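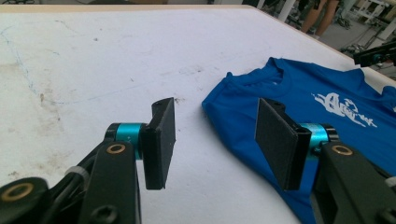 **Folding room, Flilley building – table and floor check**
September 19, 2026
Checked by: Gráinne Heffernan
Second pair of eyes: Shahram Rashti
Copy to: Bernadette Ó Gríofa, Tilldale office

Hello all. Same form as last time, with my comments tucked in under each item, and I'm afraid they've grown again. If you're only after the jobs, skip to the bottom. If you've just joined us for the Nic Giolla order, please do read the whole thing once with a cup of tea, as it will save Shahram and me explaining it twice!

## 1. Table

- [x] Stands level, no rock when leaned on
- [x] Corners rounded and free of splinters
- [x] Wooden border wiped
- [ ] No sharp points along either side

I leaned on all four corners in turn and nothing moved, so whatever Ansel did to the feet has done the trick and I'd like to thank him for it. The wood itself is lovely and smooth, and I ran a cloth right around it without catching a thread. I've left the last box open because I want somebody to go over the fastenings on the left and right edges with a bare hand and then an old sleeve. They feel all right to me, but I tend to stand square in the middle and the people who lean across from the side are the ones who would snag.

## 2. White cover

- [x] Held down at the sides
- [x] No lifted corners
- [ ] Clean

Now, the cover. It's scuffed and smudged and there are brownish marks on the left side that I've been looking at for longer than I care to admit. There are a few faint blue pen lines as well. I don't believe any of it comes off on the cotton: I rubbed a damp white hanky over the worst patch and the hanky stayed white. Still, Bernadette has asked for a clean cover before the Nic Giolla shirts are bagged, and I agree with her. Pens live in the jar by the door, please, not on the table.
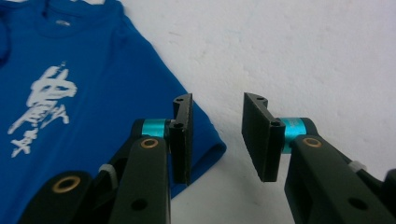 *Item 3: printed side up, neck label in view, cloth still creased.*

## 3. Garments

- [x] Print checked before folding
- [x] Neck label present and legible
- [x] No pins, clips or tags left in the cloth
- [x] Sleeves and hems felt by hand

The white brush lettering on the blue shirts has a rough, broken edge with blue coming through, and I've had two separate people put shirts aside for it. That's the artwork! Bláthnaid has the approved proof from Brokel in her drawer, and you are welcome to hold a shirt up against it whenever you're in doubt. What we do want set aside is a print that feels tacky, or one that lifts when you rub it gently with your thumb.

Give the sleeve hems a little squeeze as you go along. We've had a pin turn up in one before (in my finger, as it happens), and there are 242 shirts in this lot, so I'd sooner it was found at the table than by whoever opens the bag.

## 4. Floor and walkways

- [x] Floor tape flat and readable
- [ ] Cables clear of where people stand
- [x] Nothing wet underfoot
- [ ] Clear path to the door, both sides

The black cross on the grey floor by the corner of the table is in good order and I'd ask that it be left alone when you sweep – go around it, or lift the broom, but don't scrub. The cables and bits of equipment on the floor beyond the table are what lost us two ticks. I could get past without looking down, and Shahram, whose feet are rather larger than mine, could not. Please push everything back toward the wall before you start and again before lunch.

## 5. Folding posture and pace

- [x] Work kept near the middle of the table
- [x] Folders swap places every 200 shirts
- [ ] Stools offered

I worry more about backs than about anything else in this room. A finished fold ought to sit in the middle of the cover where you can get at it from either side, and you shouldn't need to stretch for it.

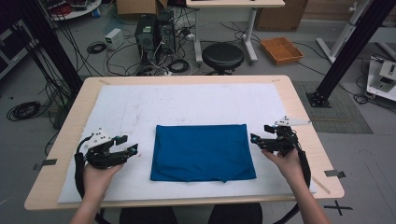

*Item 5: blue fold near the middle, wood border clear all round.*

The bottom edge on that one is a touch wavy, with one layer hanging lower than the rest, and I'd pass it for a charity box but I'd ask you to tug it straight for Nic Giolla. Tug it once and move on. We have 2,000 pieces to get through before the end of October and I don't want anyone fretting over a quarter inch.

Stools: there are meant to be two, and I found one. If the other has wandered upstairs, could it please wander back?

## 6. Hems and edges

- [x] Nothing heavy resting on hanging cloth
- [ ] Hems kept up on the table during the first fold

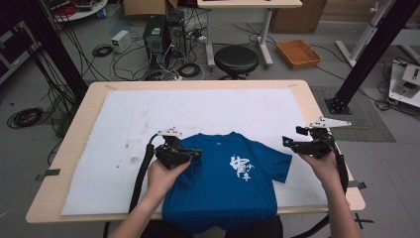 *Item 6: collar away, hem over the front edge, left sleeve partly folded in.*

It's an easy habit to fall into and I do it myself, laying the shirt out nice and close so it's comfortable to reach, and then the hem drops over the front and rubs against whatever you're wearing. Slide the whole shirt up toward the far side before you bring the first sleeve in. Ansel also likes the sleeve smoothed flat before the next fold goes over it, and having opened a few bags to check, I've come round to his way of thinking.

## Jobs arising

| Job | Who | When |
|---|---|---|
| Feel along both side edges for snags | Shahram | Before next shift |
| Replace white cover | Bernadette to order | Before bagging |
| Move cables and equipment back | Whoever opens up | Every morning |
| Find second stool | Bláthnaid | When she can |
| Reprint sleeve note for the wall | Gráinne | This week |

Room passed for use, with items 1, 2, 4, 5 and 6 to be looked at again. The old form is in folder 63 if anyone would like to compare.

G. Heffernan

*Added by Shahram: side edges done, bare hand and sleeve, no snags. You can tick that one.*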